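Jirnisthorpe Town Twinning and Foreign Visits Panel
Minutes of the meeting of September 26, 2022

Present: Regula Haslinger (chair), Mathias Trummer, Maj-Britt Lunde, Balthasar Rüegg (minutes)
Apologies: Annick Royer, by text, during item 1

1. Minutes of the last meeting
Approved after the word "heated" was changed to "full." Mr. Trummer asked that his objection to the change be noted. Noted.

2. Visit of the consul from Flurel
The consul will be in town for 2 days in October. Her office has asked for a meeting with local employers, a tour of the river works and "some free time." The draft program has the first two. Ms. Lunde offered to find the third by dropping one of the four welcome speeches. The four speakers will be asked which of them would like to be dropped. The chair does not expect a rush.

3. Travel advice
The Flurel foreign office still lists our county as a place where visitors should "take particular care after dark." Mr. Trummer said this rests on a single newspaper story about a stolen canoe. Ms. Lunde pointed out that there had been a second canoe. Agreed that the chair will write to the consul before the visit, giving the county's own crime figures and leaving boats out of it.

4. Budget
Spent to date: $1,714. Left for the visit: $600. The quote from Wallner for a dinner came to more than that before anyone had ordered a drink. Lunch was proposed, and carried.

5. Student exchange
The Trikier school has 174 students who say they would like to come. We have beds for nine. Ms. Royer was to report on host families and will do so when she is next here. Mr. Trummer said he had a spare room but preferred it spare.

6. Any other business
Mr. Trummer asked again about the flag. The chair said the flag had been ordered. Mr. Trummer asked which flag. The chair will check.

Next meeting: October, after the visit, date to be set by whoever is still speaking to the others.

B.R.
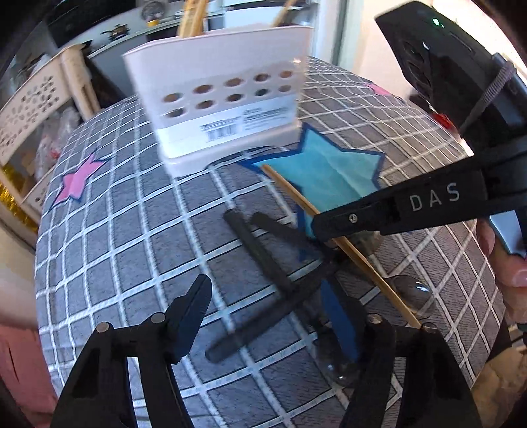
Chopsticks in their holder on the round table.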